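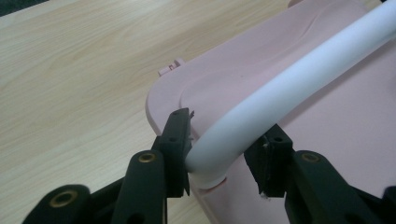 Pink plastic on a light wooden tabletop

Subject: Re: Register of overseas hospitality – what the council has agreed to
Date: 2025-04-01

Replying to the list so that everyone has the same answer.

> I read in the Galang paper that the petition has failed and the
> register is dead. Is that right? I signed it and so did most of
> my street. Also, are we asking for all foreign money to be banned?
> A neighbour of mine works for Ziltari and is worried we are going
> after the staff there. I would like to have something to tell her.

The petition has not failed. It was handed in with 3234 signatures. The clerk's office has accepted 1782 of them so far and set aside 1206 where the address doesn't match the electoral roll. The rest are still being checked. The paper printed the second figure as though it were the number accepted, and I have written to ask for a correction.

A fair number of those set aside come from people who have moved within Osusach and are still on the roll at their old address. If you have moved in the last two years, please send the clerk a short note with both addresses. A letter or an email will do. You don't need to sign again, and please don't, as a second signature under a new address only gets both of them queried.

On the second point, no, we are not asking for a ban. The text of the petition asks for 2 things:

1. Any councillor or senior officer who accepts travel, meals or lodging paid for by a foreign government, or by a company which a foreign government controls, should enter it in a public register within a month.

2. Anyone paid to put such a government's or company's case to the council should say so in writing before the meeting takes place.

Ziltari comes into it only through its owners. The Zurkier state holds most of the shares, and the company paid for the harbour delegation last October. Three councillors went. All three have said they went to look at the cranes and I have no reason to doubt them, but we only learned of the trip when one of them mentioned it in a debate on the lease. Under the present rules they had nothing to declare, and that is the gap we want closed. Someone who works in the Ziltari yard or office is not covered by any of this and would not have to register anything. Please do tell your neighbour that.

I would also ask people to be careful with their wording in letters to the paper. There are families in Osusach who left Zurkier because of its government, and some of them have signed. They don't want to read letters which treat everyone from there as an agent of the state. Write about the government and the company, and leave nationality out of it.

As for what happens next, the standards panel has agreed to take the first item whether or not the petition reaches its threshold. They are less keen on the second. The objection is that it could catch twinning groups and student exchanges – a reasonable worry, I think, and one we could meet by limiting it to paid work. I have drafted a new sentence along those lines:

"This duty applies only where a person receives payment for the representation, and does not apply to educational or cultural visits."

If you can see a hole in it, reply to the list before I send it in. I am not sure that "cultural" is tight enough. A concert with a trade dinner afterwards would be covered by it as it stands.

The Galang members asked whether their own council could be approached at the same time. My view is that they should wait until the Osusach wording is settled and then use the same text, but it is their decision.

Copies of the petition text are still at the library desk. The version with the green heading is out of date, so please bin any you have left.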